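Kaddale Quilt Workshop
Handout 3: Choosing and Using Your Batting

Hello again, everybody! I promised you a proper page on batting after last time, because so many of you were asking about it while we were packing up and I could only answer half of you.

First, fiber. I use cotton for almost everything I plan to sleep under. It lies flat, it's easy to quilt through on a home machine, and it shrinks a little in the wash, so you get that soft crinkle (I love it, my sister can't stand it). Polyester is lighter and puffier and holds its loft for years. Wool is my treat batting. It's warm, creases fall out of it, and hand quilting through it is a dream, but it does cost more, so maybe save it for a top you're really proud of.

Now, scrim. That's the thin layer of stabilizer some battings have needled into them. It lets you stitch your lines farther apart, so check the package for the maximum distance and believe it! I ignored mine on my Gatthorpe Star quilt and the filling had bunched up in two corners by March. If you're a hand quilter, go for one without scrim. Your needle will thank you.

Before you cut:

Take the batting out of the bag the night before and let it relax over a bed or a rail.
Stubborn folds can go in the dryer on low with a damp washcloth.
Cut it bigger than your top, 3 inches extra on every side.
Don't prewash unless the package says you can.

Layering goes backing first, wrong side up, taped down so it's smooth but not stretched. Then the batting, then the top, right side up. Smooth from the middle out each time. I pin every hand's width, and yes, it takes forever. Yeison Huanca bastes with long running stitches instead and his quilts come out beautifully flat, so ask him to show you if you hate pins as much as I do.

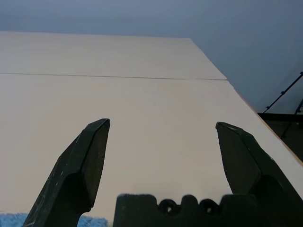

Cream-colored tabletop

Leftover strips are worth keeping. Butt two straight edges together (no overlapping, you'll feel the ridge) and join them with a wide zigzag, or a loose herringbone stitch by hand. I made a whole lap quilt that way from the scraps of my Teretti sampler and I can't find the joins anymore.

For next time, please bring a finished top, backing, batting and 300 safety pins if you're pinning. The curved ones are easier on the fingers.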